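# A Pinch Is Still an Injury

October 4, 2025

Most of what gets written about robot safety deals with heavy machines behind fences. I want to argue about something smaller. In May, a hand-held gripper from Vevis closed on an operator's thumb at the Loltow site and stayed closed. The tool was being used to teach cloth handling on a bed, the same work as in these two views.
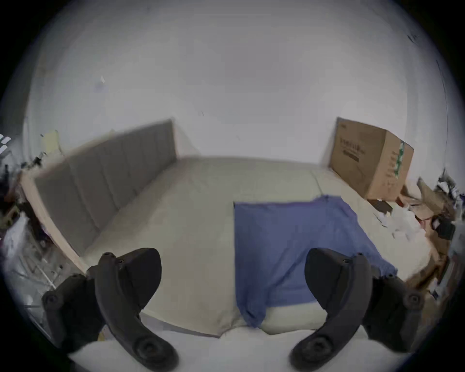
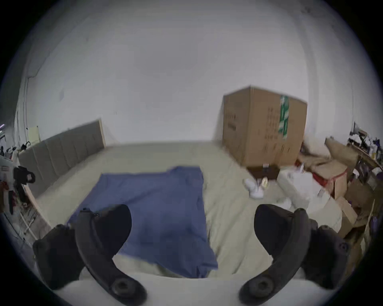
The fault itself was simple. A return spring in the trigger linkage had cracked, and when the operator let go of the trigger, the fingers didn't open. The operator had reached in with the free hand to clear a fold and got caught between the tips. A blue cloth lying on a cream sheet doesn't look like a hazard, and I think that is most of the problem. People slow down around sharp metal. They don't slow down around bedding, and after a few hours of the same grasp they will put a hand anywhere.

The thumb was bruised and the nail was lost. The incident went into the log as minor, and I have no quarrel with the word. My quarrel is with what happened to the report afterward. Giraldo, the project that collects the recordings, treated it as a broken part. The spring was replaced and the unit went back out the next morning. The recording was marked as failed and dropped from the set.

I went through the Loltow log for the months before the injury. It holds 2239 recorded sessions. Of those, 198 carry a note that the fingers were slow to release. Some notes say "sticky," some say "lag," and a few say only "again." They were read by the people who sort data, who wanted to know if the recording could be used. Usually it could. A finger that opens late still gives a usable grasp, so the session was kept and the tool stayed in service.

That is a bad way to run a fault report. A note about a tool that won't let go should reach someone who can pull the tool, and it should reach that person the same day. Loltow had a form for damaged equipment. It asked for a part number and a photo of the damage. A cracked spring inside a closed housing can't be photographed, and an operator who is paid to finish sessions isn't going to open the housing to find it.

The usual answer is that hand-held tools are safe because a person is holding them. There is no motor driving the arm, no path to cross, no speed limit to set. I've heard this from people at Vevis and from people who should know better. A person holding a tool has one hand occupied and the other one loose near the jaws. When the fingers jam, the operator has to work the release with whichever hand isn't stuck. On this model the release was a small screw at the back of the grip. It took a hex key. The key was in a drawer.

Mudetti makes a competing grip with a pull tab that frees both fingers without a tool. It is an ugly tab and it catches on sleeves. I've used it and I complained about it. I would still choose it.

There is a cost argument too, and it deserves a fair hearing. Checking the trigger return takes 40 seconds if it's done properly: squeeze, let go, watch both fingers travel all the way out, repeat. At Loltow they wanted that check before every session, and the site lead said it would eat too much of the day. Fine. Do it every 30 sessions and any time someone writes "sticky." That would have caught this spring well before May.

I'd also change what happens to the failed recordings. The one from the injury showed the fingers staying shut after the trigger was released, and it was deleted in the ordinary cleanup. The replacement spring is from the same supplier as the old one, and without that recording there is nothing to compare the next jam against. Giraldo should keep every session that ends in a fault, in a separate folder, for as long as the tool is in use. Storage is cheap, and the folder can be set up this week.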